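Workshop Tips: Good Practice for a Robot Arm at the Computer Bench

Written by Umesh Sisodia for the Trurnell workshop pages
Last change: 2 September 2025

These tips are for small workshops where an arm takes parts out of desktop computers, or puts them back. We have collected them at Trurnell over a long time and some of them came from mistakes. They do not replace the safety manual of your arm. Please read that first, and keep a printed copy at the bench.

Before you switch on

Unplug the computer from the wall, then hold its power button for 6 seconds. Do this also when the computer came to you from storage and everybody is sure it is dead. Put the power cord in a drawer, so that no one plugs it in again out of habit.

Take off rings, bracelets and a loose scarf. Long hair should be tied. Check that the emergency stop can be reached from the place where you really stand, and press it once as a test before the first job of the day. Vandana Srivastava found in December that our stop button had moved behind a monitor, and it had been there for some days.

Write the risk assessment for the whole task. Many people write it only for the arm, but the part in the gripper matters too. A smooth arm can still carry a sheet metal cover with a sharp edge.

Gripping the parts

Set the gripping force for the weakest part of the job. A hard disk has a stiff metal body and will forgive you a lot, but a processor will not. Hold the disk by its sides or its end, never on the circuit board, and keep the speed low while it is going in or out of a slot.

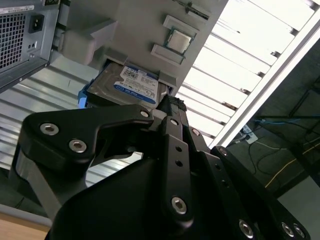
Rubber on the fingertips should be cleaned with a dry cloth every morning. Dust makes it slippery, and then people raise the force when they only needed to wipe. Replace the rubber when its pattern is worn flat. We buy ours in bags of 34 and keep the open bag closed with a clip, away from the window.

Look at the gripper screws also. A screw which comes loose can fall into the computer, and a lost screw on a motherboard is a short circuit waiting for you. If one is missing, stop the job until you have it in your hand.

The holding tray

Give each part its own place in a fixed tray, and fix the tray to the table. When the tray can slide, all the positions you taught to the arm are wrong by the same small distance, and you will look for the fault in the program first. Neelam Singhal marks the corners of the tray on the table with a paint pen. It costs nothing and you see at once if something has shifted.

Place a processor with the contact side protected, and do not stack anything on it. Memory goes in a long slot where it cannot rock.

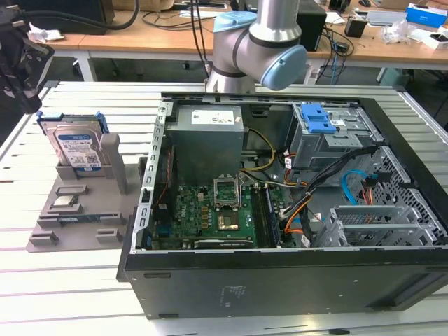

May I reach over to straighten a part while the arm is paused?
A pause is not a stop, so press the emergency stop first, or use the locked hold mode if your arm has one. A paused program can start again from a sensor signal or from a colleague at the other screen.

Cables

Cables are the most difficult thing in this kind of work, and the rule at our bench is that a cable is moved slowly and in one direction only. Pull on the connector, never on the wires. In an open case you often have the power wires and a SATA cable close together at the drive, like the light blue one here that makes its curve just below the red, yellow, orange and black bundle, so teach the arm a path that does not catch the second cable when it works on the first.
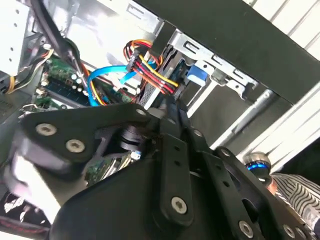 Standing distance should be decided before the program runs, and written on the wall. Bouchra Morsy asks everyone to stay outside the reach of the arm plus one long step, and the person with the stop button does no other task. It is easy to forget this when the work is fine and slow, as with a narrow finger pressed against the red and yellow wires inside a case, because you want to lean in and look. Use a screen for looking.

For the first run of a new path, 4 slow passes with no part in the gripper are our minimum.

Keeping the log

Note the program version, the gripping force and every unplanned stop. Our page in the Nigam folder has space for 200 lines. Please write also the small stops - they are the ones that teach you something.

Questions about the log sheet can go to Mortimer Montoya at the front desk.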